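Winter Warmth Drive - where we've got to
22 March 2019
To: Masaru Ichikawa, Pinov Fund

Hi Masaru,

Well, the sorting room at Rebelo Street finally has a floor again! When I last wrote we were wading through bags, and I'm happy to say most of that is now on shelves, folded and labeled by size.

Your grant was 2,000 dollars and we have spent 1,651 of it so far. The biggest chunk went on the shelving from Vurkent, then detergent (so much detergent), clear storage bags and the hire of the van for the Ideven pickup. I'll send the receipts separately, as the scanner is being difficult again.

We've packed 14 family bundles and 10 are already out the door. The other four are waiting on kids' sizes, mostly pants and pajamas, which always run short. If you hear of a school clearing out its lost and found, please send them my way!

Fleece and plush are what we've been working through this month. People are generous with them, and they're lovely to give, but they take up a huge amount of room and they're slow to check over - every collar, cuff and seam gets a look before it goes in a bundle. Pale ones take longest, as any yellowing shows right up. Those go in a separate pile for a second wash, and if that doesn't shift it they become pet bedding for the shelter.
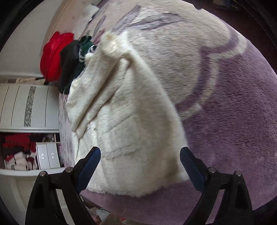 Cream fleece and a lavender plush blanket, from the soft goods sort.

The blankets are my favorite part, I have to admit. We're keeping the big ones for the family bundles and the smaller throws for people on their own.

In April I'd like to use what's left on more storage bags and one more van day, if you're okay with that. Let me know and I'll get it booked.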